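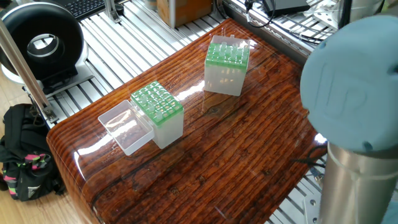 Yurii Derkach told me last week that part-used tip boxes should be left as they are until they run out, and that merging two into one is a waste of an afternoon. I'm not convinced, so I'm asking here.

## Is it worth moving pipette tips from one part-used box to another?

**Ysaline Aubert**
Posted Thursday, November 18, 2021

We keep a shelf of tip boxes for a teaching lab. They are the ordinary sort, a frosted base with a green rack on top and a clear lid. By the middle of term almost every box on the shelf is part used. People open a new one because the one in front of them looks low, and then the low one goes back on the shelf. Last time I tidied up I had 24 boxes out and could have got the contents into far fewer.

What I want to do is fill up one rack from another and send the empties for washing or refilling. I have three worries.

First, cleanliness. Most of our work is dye dilutions and food colouring, so sterile tips aren't needed. A few boxes are sterile, though, and those are for the second years.

Second, the racks. Some are Cerside and some are Rukau. They look the same to me, but I'm told the holes are slightly different, and I've had tips sit a bit proud in one of them.

Third, which order to fill in. If a rack is half full with gaps all over it, students take tips from anywhere and it gets worse. I would like a pattern that people can follow without a notice on the wall.

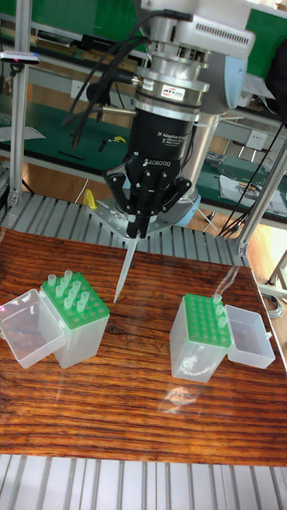

*Tips left in the back rows, front holes empty.*

That's the pattern I'm leaning towards, with the front used first and whatever remains kept together at the back. Is there a reason to do it another way round? We only use single-channel pipettes at the moment but there may be a multichannel in February if the order goes through.

Also, does anyone have a view on lids? Ours are a mixture. Some lift right off and get lost, some are hinged and get in the way of the next box.

---

**Hervieu**

Short version: yes for the unsterile ones, no for the sterile ones.

Once a sterile box has been opened on a bench and had tips added from somewhere else, you can't call it sterile. You could autoclave the whole box again afterwards if the tips and the box are both marked as suitable for it. Check both. We had a batch of bases that went through fine and the lids came out bent. If you haven't got an autoclave, keep the second-year boxes on their own shelf and let them run down.

For the rest, I do it twice a term. The method is dull:

- Wipe the table and let it dry. Put on fresh gloves.
- Put the box you're emptying and the box you're filling side by side, with enough room between them that your sleeve doesn't catch one while you reach for the other.
- Open both lids fully before you start. A hinged lid that is half open will drop on your hand.
- Move the tips by the wide end. If you touch the point, bin the tip.
- Look at each one as it goes in. Bent points and anything with a coloured ring inside go in the waste.
- Close the full box straight away and write the date on a bit of tape.

On mixed makes, don't mix tips inside one rack even if they fit. It isn't the rack that matters so much as how the tip seals on the pipette. Two kinds in one rack means a student gets one good seal and one poor one and blames the pipette. If a tip sits proud in the hole, it belongs in the other sort of rack.

I also find it easier on a plain matt surface. On anything varnished the light bounces straight back up and clear tips are hard to see if you drop one.

---

**stosileo_bench**

just buy the refill stacks, nobody's time is worth this. we got through 418 boxes one year and never moved a single tip

---

**Ysaline Aubert**

Thanks both. Refill stacks would be lovely but they come out of a different budget and I've been turned down 2 times already. I'll keep the sterile ones apart as Hervieu says.

Any thoughts on the filling order?

---

**Marlpit Lane Science**

I'd go a bit further than Hervieu and aim for racks that are either full or empty, with one in use between them. It saves having to judge a box by lifting it.
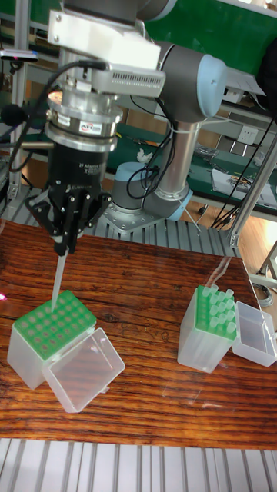 *Left rack empty, right rack still filled.*

Your idea of using the front rows first is fine for single-channel work. People reach over fewer tips, and they knock fewer. Before the multichannel arrives, though, think about which way the rows run. A multichannel picks up a whole line of tips at once, so a line with one missing is no use to it. If the single-channel users clear one complete row and then start on the next, both groups can share a box. If they pick here and there, you'll be back to moving tips.

What worked for us was a strip of coloured tape along one short side of the base, and telling everyone on day one to start from the tape. It took a couple of sessions to stick. The tape needs replacing after washing.

For lids, I prefer hinged. Turn the box so the lid opens away from its neighbour, or leave a gap. With the lift-off kind, set the lid down next to its own box – we lost several to the sink before people got used to that. Spare lids from dead boxes are worth keeping in a drawer, but try them on first, as the Cerside ones we had were a tight fit on anything else.

One more thing on labels. Write the tip size on the base and on the lid. After a tidy-up the lids nearly always end up swapped, and then you have 54 boxes that say one thing on top and hold another.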